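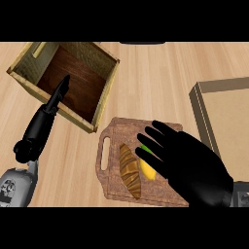 Open wooden box with a cut-out handle slot, light walls and a darker floor.

Musty smell in old wooden boxes and drawers – how do I get it out for good?

Posted in Home Care > Furniture and Storage
243 views

Inês Peixoto

I inherited a dresser and several wooden boxes from my aunt's house in Tollo. Everything had been in her basement for a long time. The wood is sound as far as I can tell, with no soft spots and no insect holes, but all of it smells strongly of basement. The dresser is the worst. I want to use it for sheets and towels, and the boxes for wool sweaters over the summer.

What I have done so far:

Vacuumed everything with the brush attachment, including the inside of the dresser where the drawers slide.

Wiped it all down with white vinegar and water, half and half, and let it dry for two days.

Put an open box of baking soda in each drawer for three weeks.

Tried dryer sheets. These only made it smell like a basement with dryer sheets in it.

After the vinegar it seemed much better. I put a set of pillowcases in the top drawer as a test, and after a week they smelled the same as the drawer. I washed them twice and can still pick it up when they are warm from the iron.

The outside of the dresser has an old varnish and doesn't smell. It's the inside of the drawers, the bottoms and the back panel, all of which are bare wood. The boxes are bare inside too. I don't want to refinish the outside. I would also like to avoid anything with strong fumes, as I live in a small apartment and the only outdoor space I have is a balcony that gets sun until noon or so.

A neighbor told me to put it all out in the sun. Someone at the Castaño hardware store told me to paint the inside with stain-blocking primer. My mother says throw it out. I would like to know what has worked for people before I pick one.

Rui Coelho

Don't throw it out. I buy and sell used furniture and I'd guess a third of what I bring in smells like this. It can be fixed nearly every time, but the wood has to be dry first, and drying takes longer than people want it to.

Two days after wiping with vinegar and water was too short. The surface feels dry in an hour. The bottom panels and the back are usually thin softwood or plywood and they hold on to moisture, and if the dresser spent years in a basement it was damp all the way through before you started. When you close the drawers the moisture comes back out into the closed space and the smell comes with it.

Start by pulling out every drawer and standing it on end so air can reach both sides of the bottom panel. Keep them that way for at least two weeks, with a fan on low pointed across them. If you own a dehumidifier or can borrow one, put it in the same room and close the door. I use an old Uro that I paid $111 for secondhand and it has paid for itself many times over. Aim for room humidity below 50 percent. A cheap hygrometer is good enough for this.

Move the dresser away from the wall while you do it. The back panel is the part everybody forgets and it is often the worst part. If it is only tacked on you can take it off, wipe both faces and dry it separately.

Sun on the balcony is fine for the boxes and the drawers. A couple of mornings, turned over halfway through. Don't leave them out at midday in hot weather. Old glue joints let go and thin panels can cup. Bring them in before evening or they will take on moisture again overnight. I would not put the dresser carcass in direct sun at all if you want to keep the varnish.

Once everything is dry, sand the bare inside surfaces lightly. I use 120 grit and then 180, by hand, with a dust mask on. You're only taking off the top layer, where the dirt and any old mildew sit. Vacuum, then wipe with a cloth that is just barely damp, and dry overnight. Don't sand anything that has paint on it until you have tested the paint for lead. Old drawers sometimes have a painted front edge.

Then smell it again. Close the drawers for three days with nothing in them, open one and put your face in it. If there's no smell, you're finished and you don't need to seal anything. If there is a little left, seal the bare wood with shellac. It dries quickly and it holds odors in better than anything else I have used. Two thin coats, with the drawer left out for several days between the last coat and the first load of laundry.

About the fumes: shellac is cut with alcohol. The smell is strong while you brush it on and goes away within hours, so do it on the balcony in the morning and you should be all right. Keep it away from any flame, pilot lights included. The clear kind won't change the color much. The amber kind will.

I wouldn't use the primer unless the wood is badly stained and you don't mind white drawers. It works, but you can't easily undo it. Don't use oil inside a drawer. Linseed oil in a closed space goes rancid and you will be back here in a year with a different smell.

Leave the runners and the sides that rub bare, or the drawers will stick. Rub a candle stub on them.

Emlyn Gape

charcoal. get a few bags of the activated kind, put one in each drawer and shut it. took a month for mine but the smell went away. coffee grounds also work but then you have coffee drawers

also newspaper, crumpled up, change it every few days. free if you know anyone who still gets the paper

Judite Tavares

Rui's answer is the one to follow. I worked in a textile collection before I retired and I would like to add something about the linens and wool, which the other answers don't cover.

Even when the wood no longer smells, it isn't a good idea to lay cotton or wool directly on bare wood for months. Wood gives off small amounts of acid as it ages. You see it as yellow or brown lines along the folds of old sheets, on the side that was touching the drawer. Shellac slows this down and doesn't stop it. Line each drawer with something washable. I use unbleached cotton muslin, washed once with no softener, cut so it goes up the sides and can be folded over the top. Acid-free tissue is good too, though it needs changing every couple of years. Scented drawer paper is a poor choice, as the perfume oils can mark the cloth.

For the sweaters, wash or dry clean them before you put them away, even if they were worn only once. Moths go for wool with skin oils or food on it. Fold them loosely and don't pack the box tight. A wooden box with no lid will not keep moths out, so put the sweaters in a zippered cotton bag first and then in the box. Cedar blocks help a little when they are fresh. I wouldn't depend on them.

If the boxes have handle holes cut in the sides, leave those open. A bit of air movement is good for a box that used to be damp.

Your pillowcases can probably be saved. Soak them overnight in a tub of cool water with a cup of washing soda, then wash them in the hottest water the label allows, with an extra rinse and no softener. Dry them outdoors. Softener coats the fibers and keeps the smell in. If they still smell warm from the iron after that, repeat the soak. Two rounds has been enough for everything I've tried it on. Don't use washing soda on the wool.

One disagreement with Rui. I would wait two weeks after the last coat of shellac before any cloth goes in. Several days may be enough in a dry house, but in a humid room I have seen folded cotton pick up a faint stickiness at the bottom of the pile.

Inês Peixoto

Thank you. The back panel was only held on with small nails, so I took it off last night and the side facing the wall had gray patches across the lower part. I'm sure that is most of the smell. I had wiped the inside face and never looked at the other one.

My hygrometer says 38 percent in the bedroom, so I'm drying everything in there with the fan. I'll do the sanding on the balcony. The Castaño store carries a clear shellac called Meltinov. Has anyone used it?

Rui Coelho

I have used Meltinov. It's on the thick side from the can, so thin it a little with denatured alcohol. Check the date on the lid before you buy it. Old shellac never hardens properly. Put a few drops on a piece of glass and if it is still tacky the next day, take it back.

With gray patches that size, wear the mask while you clean the panel as well as when you sand it, and keep it out of the bedroom until that is done. If the patches come back after drying, replace the panel. A sheet of thin plywood cut to size costs very little and it will be against the wall anyway.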